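Bench diary: the left gripper goes back together
23/04/2020
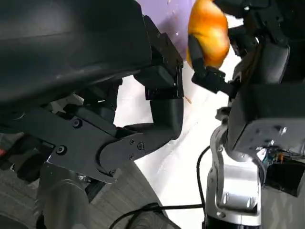

Left finger open, right one holding the orange object, seen from a wrist camera.

What a good day! I came in meaning to spend an hour on the left gripper and stayed until the light went, and I don't regret a minute of it. The two-arm cell (we call it Osman, after the street the first one was built on) has been dropping things from its left hand for most of a week. The right hand has been fine the whole time, which made it easy to blame the software. I did blame it, for two days. I now owe the software an apology.

Started with the log. 712 grasps on the left since the last service, and the misses all bunched up near the end. A bad setting would have been bad from the first one, so I shut the arm down, locked the switch and got the hex keys out.

The bracket plate was the culprit. Six screws hold it, and two of them turned with hardly any push at all. I took every one of them out, wiped the threads, gave each a small drop of threadlocker and put them back in a criss-cross order, a little at a time, the way you do a car wheel. I love this kind of work. There is a moment when the plate seats and the wobble in the finger just goes, and you can feel it through the key before you've even tried the finger by hand.

While it was apart I cleaned the finger too. The pad at the end had picked up a shine that I didn't like, so it got alcohol and a lint-free cloth, twice, and then I left it alone to dry while I ate my sandwich. The Sirnurum pads (the softer ones we ordered from Levcombe in October) are still in their bag. I was tempted! But if I change the pad and the screws on the same day I won't know which one fixed it, so the pads wait.

Then homing. Left arm up, both fingers to the open stop, zero the encoder, close, read, open, read. First try it came back 6 counts off. I had rested the power cable for my lamp against the forearm, silly me, and once I moved it the number settled down. Wrote the new zero on the tape inside the cabinet door, under the old one. I like having all the old ones there in a column. It's the nearest thing this machine has to a height chart on a kitchen wall.

After that came the part I'd been looking forward to, facing the two grippers to each other over the white surface with the orange held in the right. I keep the left one open for this and bring it in slowly, watching from the wrist camera, to see that the finger comes in square and doesn't lean. It used to lean. I'd gotten so used to it that the straight approach looked wrong to me at first, and I went and checked the angle on the pendant before I believed it.

Ran 62 handovers at quarter speed. No drops on the left. None! I did a little lap of the bench. Then I turned the speed up to half and ran some more with my hand near the stop button, and it kept on going, soft and even, with that nice low hum the wrists make when nothing is fighting anything.

Things I want to remember:

The short hex key is the only one that gets to the screw at the lowest corner of the plate. The long one hits the housing and you'll round the head.

Do the plate screws every 800 grasps from now on, both sides. I've put it in the service sheet, and the right hand gets its turn next even though it's behaving.

The cables on the floor need clips. I've stepped over the black one so many times that I've stopped seeing it, and one of these days I'll catch it with a boot. Prutness sell a stick-on kind that comes off clean.

The camera view washes out over the white surface when the side lamp is full on. Try it at half, or turn it to the wall.

Still to do: right-hand plate, then the Sirnurum pads one hand at a time, then full speed. I'd also like to try something flatter than an orange, maybe a bar of soap in its box, to see how the finger does with corners. Left the arms parked, power off at the wall, cabinet shut, hex keys back in the tin except the short one, which is going on its own hook by the door.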